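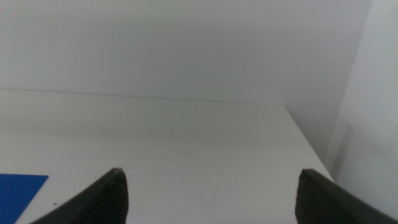
zellby-reach

README, data card is at the bottom. Work in progress, ask before you build on it

What it is

Perception + reach planner for thin flat stuff on a light table. Finds the sheet, fits a quad, gives you a pose, plans an approach to one edge. Sits on top of the Holtarex driver layer. Does not do bins, stacks, or anything taller than a few mm. Use senness for those.

Status

Detector: works, in daily use
Quad fit: works, see known problems
Edge approach planner: works in sim, real arm needs the slow profile
Regrasp: stub. Don't call it
Wrist / fixed fusion: half done, off by default

Install

Python 3.10 or up. Make a clean env, the old xenos env will NOT work, it pins a numpy we can't use anymore.

pip install -e .
zellby doctor

doctor checks that both streams are up, clocks agree, calibration file is there. If it complains about the clock, restart the wrist node first and the fixed node second. Other order hangs.

Running it

zellby detect --stream fixed
zellby detect --stream wrist
zellby plan --edge near --profile slow
zellby go --confirm

go without --confirm only prints the trajectory. Keep it that way please, I've seen the PRs.

Config

config/table.yaml plane, table limits, keep-out at the back wall
config/color.yaml hue ranges per sheet color
config/reach.yaml standoff, approach angle, speed
config/streams.yaml topics and timeouts

Standoff is in mm, speed is percent of the driver limit. Yes both are just called "value" in reach.yaml. Will fix.

How detection works, short version

1. Mask to the table plane, drop anything past the back edge
2. Threshold on hue. Blue on white is the easy case and also the one with all the tuning
3. Largest blob, min area set in color.yaml
4. Fit quad, undo perspective with the table homography
5. Pose out, with a confidence between 0 and 1

The fixed stream is the one to trust for pose. Wrist is for the last bit of the approach, the sheet is often partly out of view there so the quad fit returns PARTIAL and only the visible corner gets used. PARTIAL is not an error! Planner handles it if you pass --allow-partial.

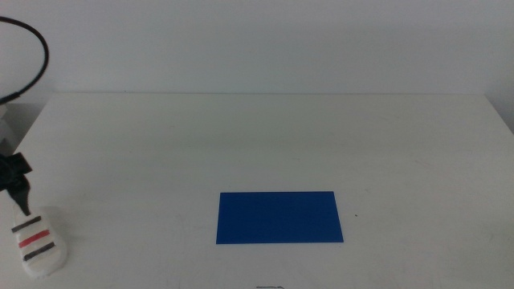 Shivam Solanki
Perception & tooling, Zellby

Specks. Small dark specks on the table used to come back as separate detections. Min area kills them now, but if one sits right next to a sheet edge and you've got dilate above 3 it gets pulled into the blob and the corner moves. Leave dilate at 2. Wiping the table also helps.

Known problems

- Tone shift across a sheet (darker top, brighter bottom) can split the mask in two. Widen value range, not hue
- Pale wall and pale table look nearly the same to the plane check. Back edge comes from table.yaml, it isn't detected. Move the table, redo calibration
- Fingertip stripes: the red one is fine, the black ones get picked up by the cable filter sometimes. Filter is in masks/cable.py, threshold is a guess
- Fixed stream drops after around 100 minutes. Watchdog restarts it, you lose a second or so
- Confidence is not calibrated. 0.9 doesnt mean 90 percent of anything
- --edge far goes too near the wall keep-out and usually refuses to plan. Correct behavior, bad error message

Data card

Name: zellby-flat
Episodes: 138
Streams: wrist and fixed, time synced, plus joint states
Labels: sheet corners on the fixed stream, by hand. Wrist has visible corners only
Format: one folder per episode, frames + states.parquet + meta.json
Split: by episode. Do not split by frame, neighbors are near identical and your numbers will look great for no reason
Lighting: soft overhead, no deliberate changes
Not covered: dark tables, patterned sheets, clutter, people in view

Episodes recorded before April use the old corner order (clockwise from bottom left). New ones start top left. tools/reorder.py converts, run it once only, it does'nt check whether it already ran.

Good for: corner detection, planar pose, approach planning on thin objects
Not good for: general grasping, anything where you need depth

Todo

- rename the value keys
- reorder.py should write a flag into meta.json
- tests for PARTIAL
- merge the fusion branch or delete it
- port the xenos playback viewer, current one eats memory

Issues go in the tracker with the meta.json attached. Without it I can't do much.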